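Last updated: April

From: Tariq Awan
To: Moynihan Street gardeners
Re: Seed swap

Farhad Karimi wrote:
> Is anybody bringing tomatoes this year? I lost all my starts to the cold.

Oh Farhad, I'm so sorry, that cold snap was rough on all of us! I have six spare plants on the porch and you're welcome to every one of them.
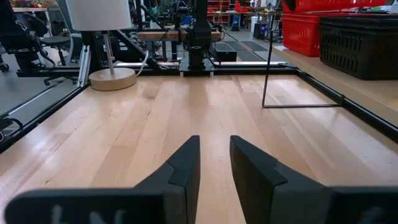 Come by after supper and stay for tea if you can. Kianoush says she may have peppers too, so do ask her.

Warmly,
Tariq

Related messages:
Compost delivery
Hose repair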